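How a Film Is Edited

When you watch a film, you see it in order from beginning to end. It was almost certainly not made in that order. The people making it recorded hundreds of short pieces, often over many weeks, and somebody then had to join them together. That job is called editing, and the person who does it is called the editor.

Some words you will need

A shot is one piece of film recorded without stopping. It may last a second or several minutes.

A take is one attempt at a shot. If an actor forgets a line, the crew records the shot again, and that is a second take.

A cut is the place where one shot ends and the next begins.

A scene is a group of shots that belong together, usually in one place and at one time.

Why films are shot out of order

Suppose a story begins in a kitchen, moves to a railway station and ends in the same kitchen. It would be slow and costly to set up the lights in the kitchen, take them down, go to the station and then set everything up again. The crew records both kitchen scenes first, even if they are the first and last in the story. The station comes later.

Each take is given a number. In the past this was written on a slate, a small board with a hinged stick on top. The stick is snapped shut at the start of the take. The editor looks for the moment when the stick closes and matches it to the sound of the snap. The picture and the sound are usually recorded on separate machines, so they have to be lined up in this way. Slates are still used, although many now show the numbers on a lit screen. 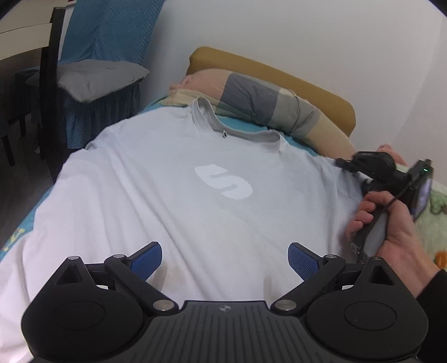 Once the pictures and sound are lined up, the editor watches every take and makes notes. A short film called Mussa, directed by Mayu Kamata, lasts 16 minutes. Its editor, Asuka Oshima, had 300 takes to choose from. Most of them do not appear in the film at all. This is normal. A take may be left out because a microphone dipped into view, or simply because another one was better.

The first version

The editor puts the chosen takes in story order. This first version is called the assembly. It is nearly always too long. The assembly of Mussa lasted well over half an hour, and several scenes said the same thing twice.

Next comes the rough cut. Shots are shortened, moved or taken out. The director usually sits with the editor for this part, and they may disagree. Changes can be undone, as the computer keeps the original recordings safe and only stores a list of which parts to play. Before computers, editors cut real strips of film with a blade and joined them with tape or glue. A mistake then took much longer to put right.

The last stage is the fine cut. By now the changes are very small. Cinema film normally runs at 24 pictures, or frames, every second, and an editor may spend a morning deciding whether a shot should last 16 frames or 18.

Kinds of cut

A straight cut goes directly from one shot to the next. It is the most common kind.

A match on action joins two shots of the same movement. A girl begins to sit down in a wide shot, and she finishes sitting in a close one. Our eyes follow the movement, so we tend not to notice the cut.

A cutaway shows something else for a moment, such as a clock or a dog at the window, and then returns to the main action. It can also hide a join between two takes.

A dissolve makes one shot fade out while the next fades in over it. It often tells us that time has passed.

A jump cut leaves out part of the same shot, so a person seems to hop from one spot to another. Some directors avoid it. Others use it on purpose to make a scene feel hurried or nervous.

Try it yourself

You need a phone or tablet that can record video, and a helper.

Record your helper walking up to a door and reaching for the handle. Stop. Now move closer and record only the hand as it reaches for the handle and turns it. Ask your helper to use the same hand both times.

Open an editing program and place the shots one after the other. Trim the end of the first and the start of the second until the arm seems to move smoothly across the cut. Then make the join 2 frames earlier and watch it again. Try it later as well, and write down which version you prefer.

Words to look up next: continuity, montage, storyboard, voice-over.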